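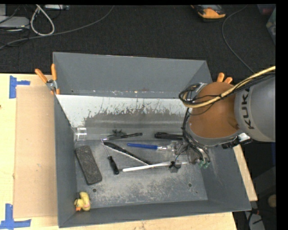 Teaching a bin pick by hand and by joystick

Last changed 12/3/18

These notes cover how we record demonstrations for the bin-picking task at the Futbridge workshop. They are meant for people who have already done the arm safety induction and can start the controller without help. If you have only used the small bench arms at Kekana, read the part on hand guiding twice, as the KUKA feels quite different when you push it.

The task is simple to state. A few mixed objects lie in a metal bin. The robot has to take hold of one, lift it clear of the walls and hold it still. We show it how to do this many times, and the recordings are used to train the grasping model. The quality of the model depends on the recordings more than on anything else we have changed so far, so it is worth going slowly.

Setting up the bin

Put the bin on the wooden table, square to the tape corners. If a corner mark has lifted, replace it before you move anything else. Put the spring clamps on the rim and give the bin a firm push from the side. It should not slide. A finger that catches on the wall will shift an unclamped bin a little, and every recording after that will be slightly wrong.

Next, choose the objects. We use long thin things, short round things and at least one soft or odd shape. Screwdrivers and marker pens are good everyday objects. A foam block gives the hand something wide to close on. The rubber duck is useful as it has no straight edges. Anything with teeth, such as a saw blade, goes in flat and is not to be picked up by a demonstrator's own hand while the arm is live.

Tip the objects in loosely. Do not arrange them. People tend to space things out neatly without meaning to, and the robot then has trouble when two handles cross. If something lands standing against a wall, leave it there.

Dust and powder on the bin floor can stay. We used to wipe it between runs and stopped, as the bins at Grorkthorpe are never clean either.

Showing the task by hand

Hand guiding is best for the approach, meaning the path from the rest position down to just above the object.

1. Set the arm to gravity compensation. Check that the tool weight in the settings is the one for the multi-fingered hand. With the wrong weight the arm will sink or climb when you let go.

2. Hold the arm at the last link, above the wrist. Do not hold it by the fingers or by the cables. The cable loops need slack to turn the wrist, and pulling on them puts a load on the arm that ends up in the recording.

3. Start the recording and wait for the tone.

4. Move the hand down over the bin with the palm facing the floor. Keep a steady speed. If you stop to think, stop fully for a second or more, so the pause can be found and cut out later.

5. Bring the fingers down on either side of the object. For long objects, line up across the shaft or handle, near the middle.

6. Watch the wiring under the hand. It should not touch the floor of the bin or snag on an object. If it does, end the recording and mark it as failed.

7. Press the foot switch to close the fingers, lift straight up until you are clear of the rim, hold for two seconds and end the recording.

Keep your own arm out of the view of the fixed camera where you can. Stand on the robot's side of the table and reach along the arm. It is awkward for shorter people - use the step.

Showing the task by remote control

Use the joystick for anything close to a wall or in a corner. Hand guiding is poor there, because people push harder as they get nearer and the fingers end up scraping the metal.

Sit where you can see into the bin directly. The screen lags a little and it is hard to judge height from it. Set the speed to low before you take the brake off. On the Zultenach joystick box the left stick moves the hand across the bin and the right stick moves it up and down and turns the wrist. The trigger closes the fingers for as long as you hold it.

Come in from above, turn the wrist first, then go down. Turning while low is the most common way to knock a finger on the wall. For an object lying along the back wall, close the fingers on the open side first and let the object roll against the metal. For one in a front corner, it often works better to drag it a short way into the open and then pick it up. Record the drag as part of the same run.

If the hand touches something hard the arm will stop by itself. Back off with the right stick only, check the fingers, and begin a new recording.

How many to record

A full set is 210 recordings. In January we trained on a set of 148 and the model was fine on markers but kept missing the flat objects, so please do not stop early. The present total for this bin is 279, counting the failed ones, which we keep.

Take turns. One person should do no more than 24 in a row. After that the movements get quicker and sloppier, and it shows when you play them back. Change the layout after every pick by putting the object back and shaking the bin with the clamps off. Line it up with the tape again before you carry on.

Labelling

Straight after each recording, enter the object, the method (hand or joystick) and the result. There are three results: held, dropped and failed. "Dropped" means the object left the floor of the bin and fell. "Failed" covers everything else, including snags and safety stops. Do not leave the labels until the end of the day.

Common faults

The arm drifts when released. The tool weight is wrong, or a cable has been trapped at the wrist.

The fingers close but the object slides out. You are too high. Go down until the fingertips nearly touch the floor, and close more slowly.

Playback is offset to one side. The bin has moved. Check the tape corners and the clamps, then repeat the last few recordings.

The joystick does nothing. The brake is still on, or the arm is still set to gravity compensation. Switch modes at the controller and wait for the light before trying again.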